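**Cerley 402 Hardwax Oil, satin-gloss, one-quart can**

Purchased from Stadgate Supply. Applied to two interior tops: a desk (maple, bare) and a long meeting table (dark-stained, previously finished with oil-based polyurethane and sanded back). This review covers application, cure, and daily wear. I paid for the product.

## Contents and preparation

The can holds a medium-bodied oil with visible solids at the bottom. Stir for several minutes with a flat stick. Do not shake it, as the foam takes a long time to settle and leaves pinholes in the first coat.

The label calls for a final sanding grit of 150. I went to 180 on the maple and stopped at 150 on the stained top. The 180 section took up noticeably less oil and dried with a thinner build. Follow the label. Tack cloths with wax in them caused small fisheyes on a test board, so vacuum and wipe with mineral spirits instead.

## Application

Two coats, applied with a white nylon pad and leveled with a lint-free cloth. Working time was almost 8 minutes at normal room temperature, short for a large top. On the long table I worked in lengthwise strips and kept a wet edge. One lap mark remained near the middle and had to be rubbed out with a gray pad after the first coat dried.

Odor is moderate and lasts overnight. Rags must be laid flat outdoors or soaked in water before disposal - the self-heating warning on the can should be taken seriously.
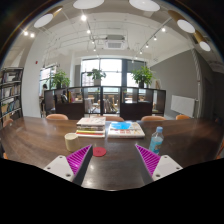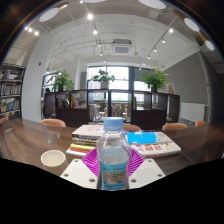

Sheen is the main point on which I disagree with the label. "Satin-gloss" suggests something between the two, and on open-grained or dark wood the result is closer to full gloss. Under ceiling lights a dark brown top throws back pale reflections, as in both photos, and anyone who works facing a screen or reads paper flat on the table may find this tiring. Cerley sells a matte version in the same line. On the pale maple desk the same product looked softer, and I would use it there again.

## Cure and wear

Dry to the touch by the next morning. Light use after two days. The label gives full cure as two weeks, and a fingernail still marked my test board on day nine, so I would not shorten that.

Spot tests on the cured test board, one hour each:

- Water: no mark
- Black coffee: no mark
- Rubbing alcohol: slight dulling, restored with a thin wipe of oil
- Vinegar: no mark
- Hot mug, no coaster: faint ring, gone after two days

Scratch resistance is average. Dragged ceramic leaves fine lines that show in raking light. Against Sedgwick Floor & Top Oil, which I used on an earlier desk, the Cerley is harder after cure but shows scratches more clearly on account of the higher sheen. Jundent Worktop Wax is easier to apply than either and did not hold up to standing water.

## Repair

Spot repair works. Scuff with a gray pad, wipe on a small amount, buff dry. The patch was detectable for the first week and blended after that. With polyurethane the whole surface would have needed sanding.

## Ratings

| Item | Score (of 5) |
|---|---|
| Ease of application | 3 |
| Water resistance | 5 |
| Scratch resistance | 3 |
| Sheen as labeled | 2 |
| Repair | 5 |

Leftover oil skinned over in the can by October, even with the lid tapped down fully. Decant what is left into a smaller container and fill it close to the rim.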